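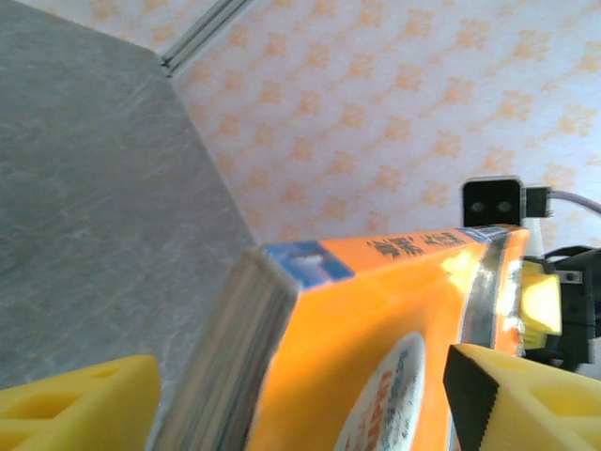

A book with an orange cover and Chinese lettering. Titles in languages other than English were the largest purchase category this period.

Fidville Branch Library Renewal
Progress Report to the Lencho Fund
Period ending May 31, 2025

1. Summary

The project remains on schedule for completion in September. The collection review at the Fidville branch is finished, the new shelving has been installed on the ground floor, and borrowing by residents of the Plisport district has resumed. Two items, the delivery van route and the lighting on the upper floor, are behind plan and are discussed in section 4.

2. Collections

The review identified 941 titles for replacement because of damage, missing pages or outdated content. Of these, 300 have been purchased and cataloged. Orders for the remainder have been placed in stages so that cataloging staff can keep pace with deliveries.

Purchases in Chinese, Spanish and Vietnamese were guided by request slips collected at the front desk over the winter. Cooking, health and children's stories were the subjects most often asked for. Records for these titles now carry both the original script and a romanized form, and the public catalog can be searched in either. Large-print fiction was the next most requested category and will be addressed in the coming period.

Withdrawn books in fair condition were offered to the Zurnton community center, which accepted 200 of them for its reading room.

3. Services

Evening hours were restored in full. Six story sessions were held for children under five, two of them bilingual. Attendance at the homework table was lower than expected, and the starting time has been moved later to match the end of the school bus run from Zurnton.

The branch has also ended fines on children's cards. Staff will report on overdue returns once a full term of records is available.

4. Matters requiring attention

The van route to outlying parts of Plisport has not begun. The vehicle passed inspection, but the lift gate was supplied in the wrong width and has been sent back. The supplier has agreed to bear the cost of exchange.

Upper floor lighting was delayed when old wiring was found behind the east wall. The electrical contractor has submitted a revised price, which can be met from the contingency line. The Fund's written approval is requested before work proceeds.

5. Budget

Spending on books and shelving is within the approved amounts. No transfer between lines is requested other than the contingency draw described in section 4. A full statement of accounts is attached as Appendix A.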